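Hutstead Shared Workshop
Two-arm table build: safety check before powered running
Checked by: Nabila Wuisan
Date: Jul 4, 2019

1. Table stands level, no rocking: OK
Leaned on all four corners. Solid! Big improvement on the trestle we had in May.

2. Arm mounts tight: OK
All 12 bolts marked with paint pen so a loose one shows up fast. Please redo the marks if you take an arm off.

3. Emergency stop cuts both arms: OK
Pressed it 4 times, twice per arm while moving. Right arm sags a little when power drops, so keep hands out from under it.

4. Speed limit set in software: OK
Capped at 26 percent. I know, I want to see it go faster too. Let's get through a full week first.

5. Blue fingers, cracks and wear: OK, watch
Left pair are the new print and they look great. Right pair have a bit of whitening at the root. Spares are in the Bunon drawer.

6. Cables clear of feet and joints: FIX
Tie up the one on the floor at the right before the next run.

7. Liquids: OK with limits
Bottle cap stays screwed on for all lifting trials. No pouring until we have a drip tray, and no open drinks of your own on the table, please.

8. Grip and lift, right arm: OK
This was the fun one. Plastic cups go along the back, the middle of the table stays clear, and the left arm holds nothing while the right one works.

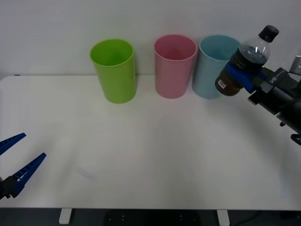

Item 8, right arm holding the capped bottle near the light-blue cup, left gripper open.

9. Logbook filled in: FIX
Run 51 has no initials. Whose was it?

Result: pass for capped lifting once item 6 is done. Lovely work, everyone.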